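Grasp planner update: Tellico 18 is on the kitchen cells

6th September

Tellico 18 went onto the kitchen cells this week, and it replaces the grasp scoring we have been using since February. If you run jobs through Clandar you don't need to change anything in your task files. The old scorer is still in the package under the legacy flag and will stay there for one more release.

The main change is where the planner gets its width estimate. Until now it fitted a box to the depth points and took the short side. That was fine for cartons and poor for anything shiny, where the depth returns drop out and the box shrinks or splits in two. The new version takes the outline from the color image first and uses depth only to place it on the counter plane. If the two disagree by more than 18 millimeters, the planner stops and asks for a second view from a different wrist angle.

We replayed 2443 logged approaches through both versions. The old scorer picked a grasp wider than the fingers can open in 34 of them. The new one did that in none, but it asked for a second view in 900, and that is too many. Most of the extra requests come from printed packaging. A strong pattern on the side of a box gets read as an edge, and the outline stops short. Paquette, our segmentation tool, has a setting for this (edge_merge), and we are still tuning it. For now leave it at the default.

Soft bags are a separate problem. The outline is usually good, but the height is not, and the planner tends to aim at the highest fold. We have turned off automatic grasps on anything labeled as a bag — the job will pause and wait for an operator to confirm.

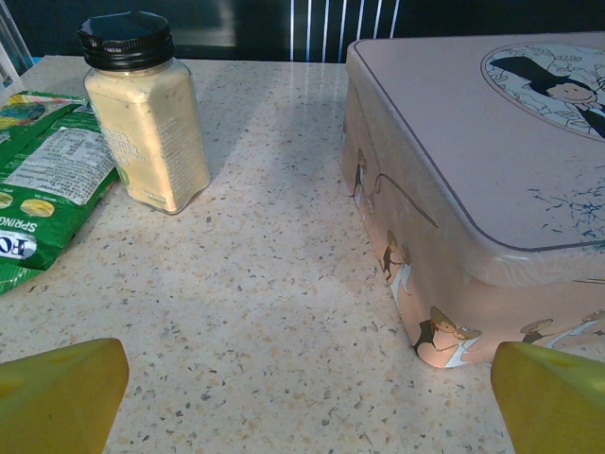
Wrist camera view on the speckled counter: snack bag, spice jar and decorated tin.

Glossy counters also need some care. Reflections near the back edge can show up as low obstacles, so please run the plane calibration again whenever a cell is moved or the lights are changed. The command is the same as before, and the result now gets written to the job log along with the planner version.

Known issue: the replay viewer in Plinditano draws the finger outlines one step behind the arm when playback is faster than real time. The logged values are correct. A fix is in review and will go out with the next viewer build.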